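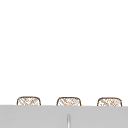
Just buy the arm already, you've been writing about this spreadsheet since February! So said a comment under my last post, and the same commenter went on to say that simulation is what people do when they're scared of spending money. Well, yes! I am scared of spending money. The whole pot is $1,931, it took me ages to save, and once it's gone the kitchen project goes back in the drawer for another year.

But the comment did get me to sit down on Friday night and write out what I want to buy and in what order, so thank you, whoever you are. I'd been treating the arm as the purchase and everything else as crumbs. Then I added up the crumbs (power supply, clamps, cables, a camera mount, a second camera mount after I drop the first one) and they came to $600. For crumbs!

So that leaves $1,331 for the arm and whatever goes on the end of it. The Pretico arm I've been mooning over fits under that, with a bit left over, if I take the short version. The long version doesn't fit, full stop, unless I skip the gripper and pick things up with positive thinking. I've also had a tab open for weeks with a used one from Kravchuk, the surplus place out past Prulten, which has the longer reach and no paperwork of any kind. The listing says "moves." That's the complete description. I keep going back to look at it anyway.

The short-or-long question is really what the simulated kitchen has been for lately. I started it as a way to practice moving things between plates without breaking my own plates, and it has sort of turned into a shopping tool. I can swap in a longer arm for free and see what changes before I spend a dime.

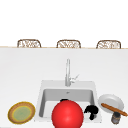

Reach is the number the sellers put in big type, and I fell for it like everybody else. I had the long arm as a must-have in the spreadsheet for months, highlighted and everything. What I hadn't done was ask where the arm would have to go. In my kitchen model the sink is in the middle of the counter with a plate on either side, and the faucet stands up right behind the basin, so moving food from one plate to the other means getting across the sink and staying out of the faucet's way. That's a side-to-side problem. A longer arm mounted at the back would have to come over or around the faucet every single time, and the short one mounted near the front wouldn't. Mounting costs me a clamp. The long arm costs me the gripper. When I put it in those terms I felt a little silly about all that highlighting.

I do want to be fair to the long arm, though, so I gave it a decent shot. I set up 100 runs for each arm, same kitchen, same starting layouts, and left the computer going while I did laundry and made dinner. The short arm had a few layouts it couldn't finish, all of them with the plate way out at the end of the counter. My answer to that is to move the plate. It's my counter, I can put a plate where I like. (I know, I know, a proper household robot should handle a plate anywhere. Mine is going to have a budget and some opinions.)

Now, the gripper. I'd been planning on the cheapest Bukero, the one with the flat fingers, and I think I'm talking myself into the next one up. Bread is the reason. Bread is long and light and it rolls, and if you pinch it too far toward one end the other end swings down. Plus you can squash it, and my simulation is pretty generous about squashing. Everything in there is stiffer than it ought to be unless I go in and fix it, and I haven't fixed all of it. The better Bukero has softer pads and you can set how hard it closes. The flat-finger one is either open or shut. I've got 3 real rolls in the freezer waiting to be the test subjects and I'd like at least one of them to still be edible afterward.
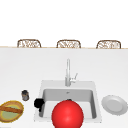

The kitchen with the bread plate on the left and the plain white one on the right.

I keep two versions of the counter going, with the bread starting on the opposite plate, and I'd recommend it to anyone planning a purchase this way. I nearly talked myself into a right-hand mount after a whole evening with only one layout! Swap the sides and the right-hand mount looks a lot less clever. The middle-front mount was a bit worse than the best one in each layout and never terrible in either, and boring is what I want to pay for.

What simulation can't tell me is the stuff I'm most nervous about. It won't tell me how loud the thing is at night, or if the clamp will mark the counter, or what the shipping box looks like after a week in a truck. It also won't tell me how long Pretico takes to answer an email, so I've sent them one, asking what the warranty covers if I mount the arm sideways. No reply so far. I'm counting that as information.

So the list as it stands tonight is the short Pretico arm, the nicer Bukero gripper, and the crumbs, with the second camera mount crossed out to make the gripper fit. I'd like to keep some cash back for whatever I've forgotten, and right now there's hardly any. If you've run a small arm off a kitchen counter and found out about some part you absolutely had to have, please tell me in the comments before I order. I'm especially curious about power supplies, where I've picked the one in the middle of the price range for no better reason than that it was in the middle.

And if you've bought anything from Kravchuk that just said "moves," I'd love to hear how far.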